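How to Wash and Dry Microfiber Cloths So They Keep Working

By Genalyn Barredo
January

Microfiber cloths pick up dust and grease because the fibers are split into very fine strands. When those strands get coated or melted, the cloth starts pushing dirt around and leaving streaks on glass. Most cloths that end up in the trash early were washed with the wrong things.

Start by shaking each cloth outside or over a bin. Pick off any hair or threads by hand. If a cloth was used on something greasy, rinse it under warm running water and rub in a drop of dish soap - a drop is plenty - before it goes in with the others.

Keep microfiber away from cotton towels in the machine. Cotton sheds lint, and the fibers grab it and hold on to it. I save mine up in a mesh bag and run one small load when the bag is full.

Use warm water and a plain liquid detergent, half the amount the bottle suggests. Skip fabric softener completely, along with any detergent that has softener mixed in. Softener leaves a film on the fibers and the cloth stops absorbing. Bleach is also out.

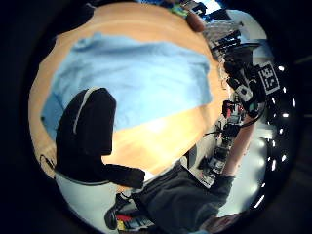

For drying, air is best. Hang the cloths over a rack or a line with space between them, or lay them flat on a surface that won't mind a little damp. If you use a dryer, set it to the lowest heat and clean the lint screen first. No dryer sheets, for the same reason as the softener.

A cloth that already has softener in it can often be saved. Soak it for 2 hours in hot tap water with a small squeeze of dish soap, then rinse until the water runs clear. Thitima Kaewmanee, who taught me to clean windows, does this with every secondhand cloth she buys. If it still beads water after 2 soaks, move it to the rag pile and use it on shoes or bike chains.

Don't iron microfiber. Fold the cloths once they are fully dry and store them in a closed drawer so they don't collect dust between uses. I keep the kitchen ones in one stack and the bathroom ones in another, and wash the two stacks separately.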